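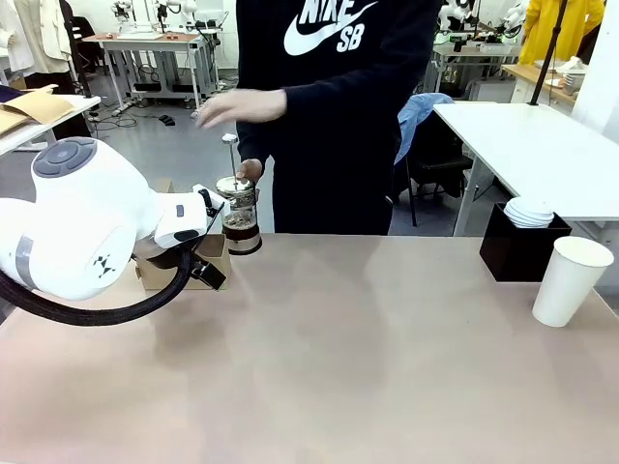
Coffee station, arm on the left, French press held from the other side of the table.

Shop Tips: Living With a Robot Arm That Makes Coffee

We have been teaching an arm to work a French press at the Jilarside shop since the start of September. The coffee is fine. It was fine before, too, when a person with thumbs made it. If you are building something along these lines at home or in a shared space, these are the things I'd tell you over a cup, assuming you have an afternoon to wait for one.

Start with cold water. Then cold water and grounds. Hot coffee comes last, after the arm has behaved for a whole day, and "behaved" means the whole day. Our log stands at 156 practice presses and only 17 of those had anything hot in them.

Keep the cable in mind. A cable that hangs clear at rest will sweep a cup off the table the moment the wrist turns. Run the full motion slowly with nothing on the table and watch the cable the entire time, even though the gripper is more interesting. Leave a generous loop. Too short is worse than too long, as Brunello Marchetti will tell you if you ask about the connector, so don't ask.

Grind coarse. Fine grounds jam the filter, the plunger resists, and a motor doesn't get the hint the way your palm does. We set the push limit low and let the arm give up early. Giving up early is a skill and I wish more of us had it.

Lids spin. Ours turns on the glass whenever it likes, and the arm has no opinion about where the spout points. Line it up by hand before each run. A dab of nail polish on the rim gives you something to line up to.

Tape your corners. Put low-tack tape on the table where the press, the cups and the cardboard box go, and write on the tape what goes there. People tidy. They mean well. A cup moved by the width of a finger is a cup the arm will miss with total confidence.

Use paper cups until you trust it, and then keep using paper cups.

Agree on who holds the stop button. One person, hand near the button, not also eating. If somebody needs to reach in for the press, they say so out loud and wait for an answer. Violeta Saavedra made this rule on the second day and has been right about it ever since, which she mentions.

Empty the grounds the same evening. Old grounds in a shared sink have ended friendships at Jilarside that survived the table saw.

Cleaning the gripper: wipe with a barely damp cloth, power off, and keep water away from the joints and the camera end. Coffee oil builds up on the finger and everything gets slippery in a way you will blame on the software. I blamed the software for a week. Nicanor Navarrete wiped the finger.

Next on the list is pouring. Sandro De Luca wants to try it with milk. Bring a towel.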